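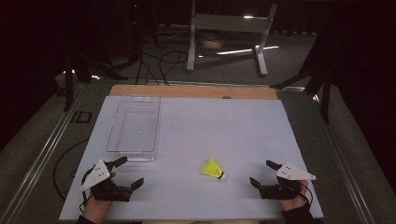
Teaching by demonstration (you'll also see "learning from demonstration" or "imitation learning," and people argue over which is which) means getting a robot to do a job by doing the job yourself and letting it learn from the recording. I've kept this entry on the Stuslow wiki going for a while now, so forgive the places where my own habits show through.

There are a few ways to do it. The oldest is to grab the arm and push it through the motion, usually called kinesthetic teaching. It's fun for five minutes and then your shoulders hurt! The second is remote control, or teleoperation, where you move a leader arm or a controller and the robot follows along. The third is my favorite: you hold a pair of grippers in your own hands and do the task at a table, with no arm involved at all. Plates with dot markers on the grippers can be used to work out where each hand was, and the arm gets its turn later.

Handheld grippers

The nice thing about these is speed. On the Maihi pick-and-place set I got through 100 demonstrations in a morning, and 79 of them were good enough to keep. With teleoperation I'd have been happy with half that. You also feel it in your fingers when a grip is bad — a shuttlecock, say, wants to be held by the cork, and squeezing the skirt bends it. Over a remote link you mostly find that out by looking.

The catch is that people cheat without meaning to. We twist our wrists in ways an arm can't follow, or we reach too far, and the recording looks lovely right up until the robot tries it (see Joint limits). Cables are a nuisance too. I tape mine down and they still get under my elbow.

How many demonstrations?

It depends on the task, and I know that's an annoying answer. For one object going into one tray, I've had decent results with 100. The Buditz folding set has 2,000 and could use more. Changing the starting spot of the object between takes helps a lot, and so does letting both hands share the work.

File formats

Husance players read version 2 files only. Older recordings need converting first, and the converter drops the gripper opening unless you tell it to keep it. I lost a whole afternoon to that one.

See also: Teleoperation, Joint limits, Marker tracking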